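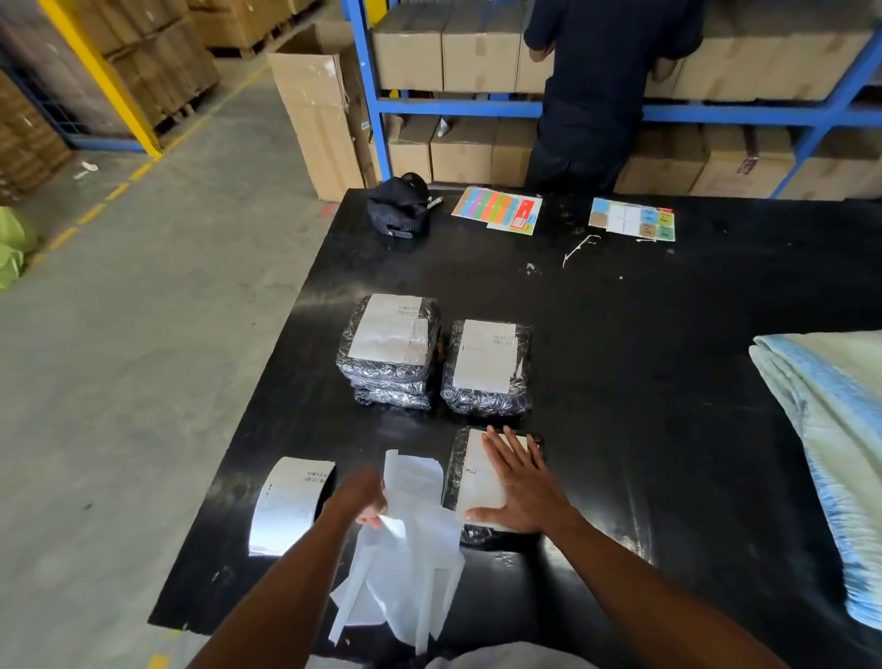
Is an engineering degree still worth it if half of it is out of date by graduation?

naswood_nell
18 Feb 2021

Long post, sorry. I'm in my second year of mechanical engineering at Naswood and they just redid the whole program over the January break. We lost one of the two thermo courses and got a coding class plus something called Systems and Society, where as far as I can tell we write essays. The dean's email said it's about getting us ready for jobs that don't exist yet. Great, but I'd like to be ready for the ones that do exist! I pay 300 for the lab fee either way and now there's less lab. Anyone working in the field, would you worry?

Bovodo
I wouldn't. I've been out of school a good while and I've used my second thermo course maybe once, to help my nephew with his homework. Coding I use every day, and I had to teach it to myself at night from library books.

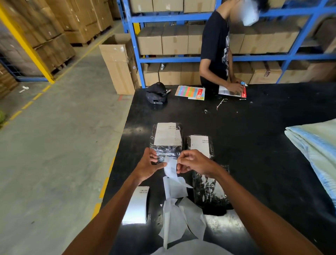

So I'm a bit jealous of your new schedule. The essays too, by the way. Half my week is writing to people who are not engineers and need to know why a thing costs what it costs.

khan_do
Gonna disagree with Bovodo. You can pick up Python on your own in a summer. Nobody picks up heat transfer on their own in a summer. I interview new grads and the ones who struggle are the ones who can run the software and can't tell me if the answer makes sense. Had a guy hand me a pump that needed more power than the building.

Bovodo
OK the pump is funny, but that's one guy.

khan_do
It was one guy per year, four years running.

Flukado
Who's teaching the new course, Nell? That matters more to me than the title. We had Fidelina Castaño for our design class and she could have called it Basket Weaving 100 and I'd have signed up. She made us go sit with the people who'd use whatever we were drawing up, and I came back and threw out my whole first plan (and then the second one, ugh).

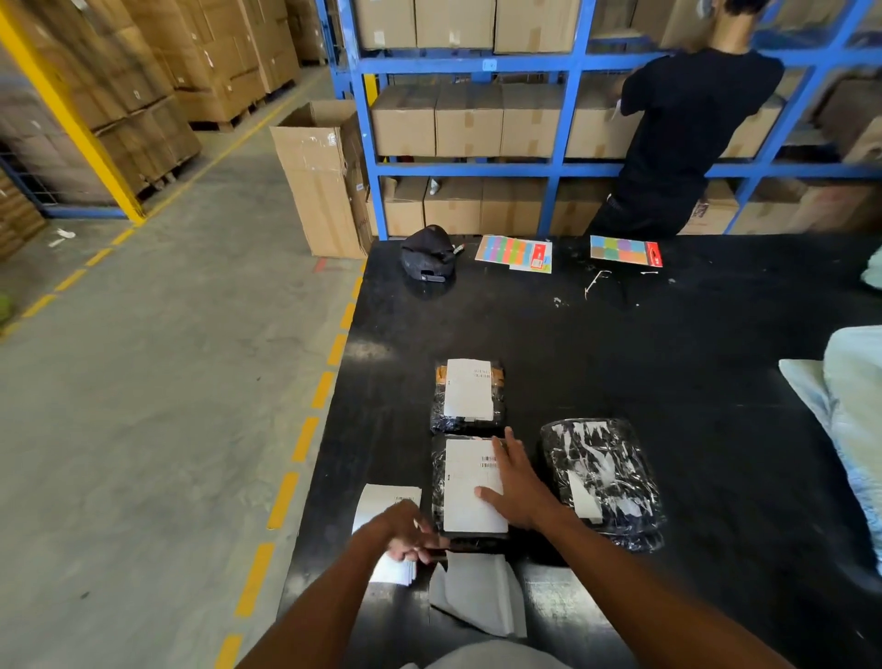

I got a 79 in that class and it's still the one I talk about in interviews. My A's never come up.

naswood_nell
No idea yet, it just says "staff" on the schedule. And thanks, I feel slightly better? khan_do, would you take the old second thermo as an elective if you were me? They're still offering it to seniors but it clashes with the robotics one.

khan_do
Yes. Take thermo.

Bovodo
Robotics, obviously.

Flukado
Wait and see who's teaching them! Also ask about the lab fee - ours let you get up to 100 back if a lab got dropped, but you had to fill out the form before add/drop closed.

naswood_nell
Oh, that I did not know. Going to look for the form now.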